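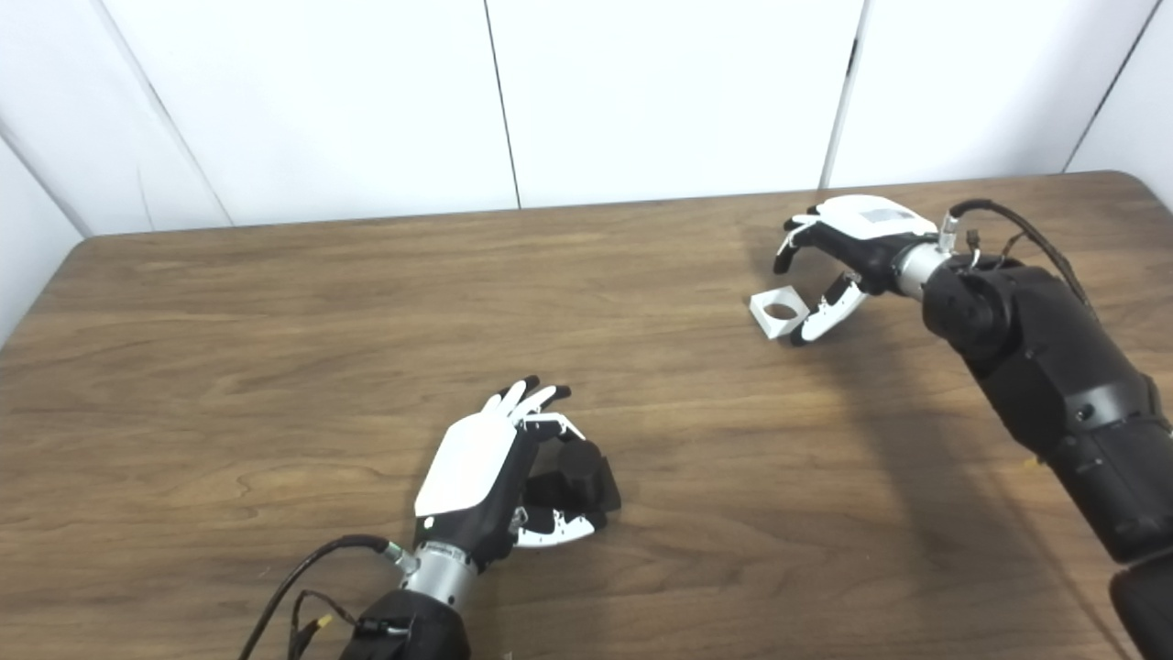
Irdale tabletop set — readme

Small objects on a brown wooden table, white panel walls behind. Picking up, holding, putting down, moving along a bit. Nothing fancier than that in this release.

What's in it

500 clips, split over 2 folders:
daly — blocks and other plain shapes
bumico — kitchen odds and ends (cups, lids, spoons)

Each clip has a matching text file, same name, one line saying what the object is and what happens to it. Plain words. "black block, picked up, put down further left" sort of thing. Colour first, then shape.

Table and light

Same table all the way through. The wood grain is quite strong and runs side to side, so dark things on the darker streaks can be hard to pick out. Worth knowing if you're doing outlines. Don't crop to the table edge automatically, the corners are rounded and the back edge curves a little — 80 of the outlines went wrong that way and had to be redone by hand.

Labels

held = fingers closed on it, even if it's still partly resting on the table
lifted = clear of the wood
down = let go

Held and lifted got mixed up in the early daly files. Mostly fixed now. If you find one that isnt, send the clip name.

Known problems

5 clips in bumico have no text file. Skip them for now.
A few lids are labelled "saucer". Will sort in the September update.
Spelling of grey/gray is all over teh place, search for both.

Using it

Fine for teaching and research. Please credit Jendotance and say which folder you used. Questions and corrections to Merike Hunt, mornings are best.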